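Counting swifts over Zorkville

The birds come back to Zorkville in the first warm spell of May, and by the end of the month the evening sky over the old grain store is full of them. Common swifts have nested under its roof tiles for as long as anyone has kept notes. The notes go back 22 years, and they show a colony that shrank by half, levelled off and has lately begun to grow again.

A swift is a difficult bird to count. It spends almost its whole life in the air, feeding, drinking and even sleeping on the wing, and it lands only to breed. A pair will enter a gap under the eaves at full speed and be out of sight in less than a second. The nests are deep inside the roof, where they can't be checked without lifting tiles.

The Solanki Bird Group, which runs the survey, works from outside. Its members sit below the building from eight in the evening until dark, each watching one stretch of eaves, and write down every hole a bird goes into. A hole used on three separate evenings is treated as a nest. Last summer they recorded 19 such holes on the south wall alone, the highest figure since the re-roofing.

The re-roofing was what did the damage. The work began in June with birds already on eggs, and the new felt closed most of the gaps. Swifts are loyal to their nest sites and will batter at a blocked entrance for days. Some of the displaced pairs moved to the school, but many seem to have missed several seasons before they found anywhere else.

The nest boxes went up four years later, on the shaded side of the building and on a row of houses in Udum, the village across the river. They are plain things, long and low, with an oval entrance 28 millimetres high. For the first two summers they stood empty apart from a few sparrows. In the third, the group began playing recorded swift calls from a small speaker in the mornings and evenings, and young birds looking for a site started to take an interest.

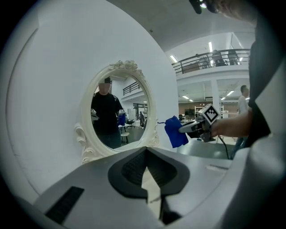

Where the food comes from

Boxes are only half of the matter. A pair with chicks brings back balls of insects packed into the throat, and each ball can hold more than 300 flies, aphids, beetles and small spiders caught drifting on the wind. In cold, wet weather that supply fails. The adults may then travel a long way around the rain to feed, leaving the chicks in a sort of torpor, with their temperature down and their growth on hold.

At Zorkville most of the feeding is done over the Flakis marshes, a stretch of reedbed and wet pasture downstream of the town. On still evenings the swifts hunt high above it, often with house martins beneath them. After rain they come down to within a few feet of the water.

Part of the marsh was drained for barley in the past and has since been let go wet again. The survey was never set up to measure what that did for the swifts, and the group is careful not to claim the credit for it. What the notebooks do show is that fewer young birds have been found grounded in the streets in the years since, even in poor summers.

A long way to go

The season is short. By the first week of August most of the young have left, dropping out of the nest hole and flying south without their parents. They may not land again for two or three years, when they are old enough to look for a nest of their own.

One ringed bird gives an idea of how steady the adults are. It was caught as a breeding adult in Udum, released with ring number 682, and found in the same box in each of the next five summers. It failed to appear in the sixth, and a different pair has the box now.

Counting starts again in late May. The group meets by the river gate of the grain store, and anyone who can sit still for two hours is welcome to take a stretch of wall. Bring a folding chair and a warm coat.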